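Progress report on the Gorketti fan encyclopedia, for the Nota small grants program
Prepared by Eirlys Kemeys, 4th December

Dear Cinzia,

Thank you again for your patience while we got the autumn numbers together, and for the kind note you sent after the last report, which I read out to everyone on our monthly call. The encyclopedia, as you'll remember, covers the Gorketti puppet shows from the first radio spin-off to the touring years, and anyone with an account can write for it.

We now have 1,773 articles, and 222 of those are new since the grant began. Most of the new ones are episode pages, though I am fondest of the songs section, which Endang Raju has been building up more or less single-handed (with sheet music references, too!).

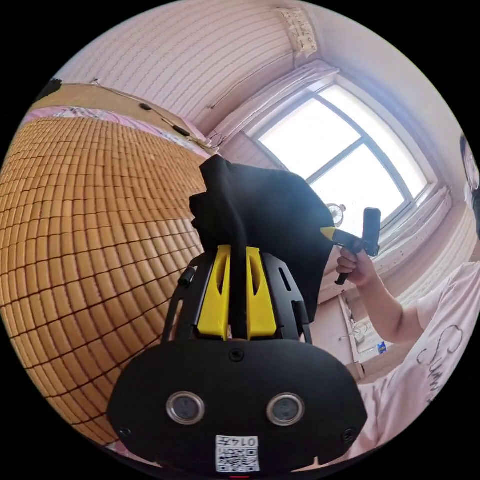
The move to the Stutar hosting service took longer than we planned. The old pages came across well enough, but the templates for cast lists broke in all sorts of odd ways, and Margus Lepik spent most of three weekends putting them right. There are still around 75 pages with a crooked table on them, and we hope to have those tidied by the end of December.

Our editing rules have been rewritten in plainer language. New writers used to tell us they were scared of getting the sourcing wrong, so the page on sources is now half the length and has two worked samples at the bottom.
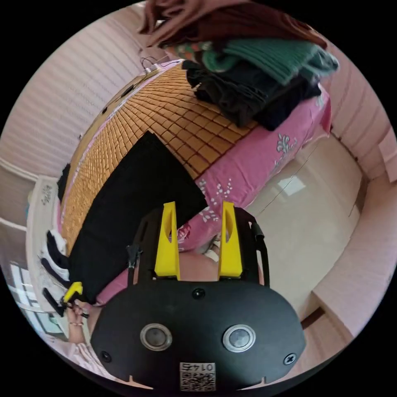 We also held two online evenings for beginners. Tayla Trevaskis led both, and several people who came along have kept on editing, mostly on the Ahn character pages, where the gaps were worst. I'd love to run another in the new year if the budget stretches to it.

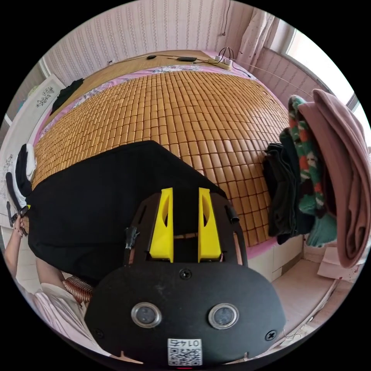

Photo: Margus Lepik

On money, we have spent a little less than expected on hosting and a little more on the search tool. There is $155 left in the training line, and I would like to ask whether we may carry it over. The full ledger is attached, along with the list of new articles.

With warm thanks from all of us,
Eirlys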